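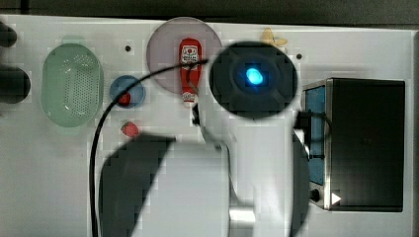 Vulameo is a method for training one arm policy on short kitchen tasks from overhead video and joint readings. It came out of work at Pekport by Shiyu Ren and Cuiping Hou, and it is now offered as an add-on for labs that run their own arms. The task set uses ordinary items such as a colander, a plate, a ketchup bottle and a small oven. Items that look alike are left in on purpose. A strawberry lying next to the blue dish has to be told apart from the red item inside it, and the policy gets only the written instruction to go on.

Method
Each task is trained on 200 demonstrations. The layout is changed between demonstrations, and cables and arm parts that block the overhead view are not masked out. A second stage, called Filip, replays failed attempts and relabels them with the task they came closest to.

Result
Over 300 test runs the full method finished 94 percent of tasks. Most of the failures were grasps that slipped on smooth plastic. Small items placed close to the oven were the next most common problem.

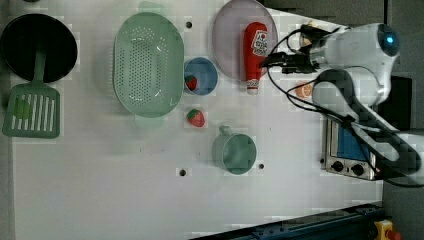 Kitchen task set on the white table, with the gripper beside the ketchup bottle.

What is supplied
Trained weights, the replay code and layout sheets for 30 table arrangements. The arm, gripper and kitchen items are not included. Layout sheets can be ordered separately from Ferkden.

Release 2018-12-15. Technical contact: Sunee Duangkaew.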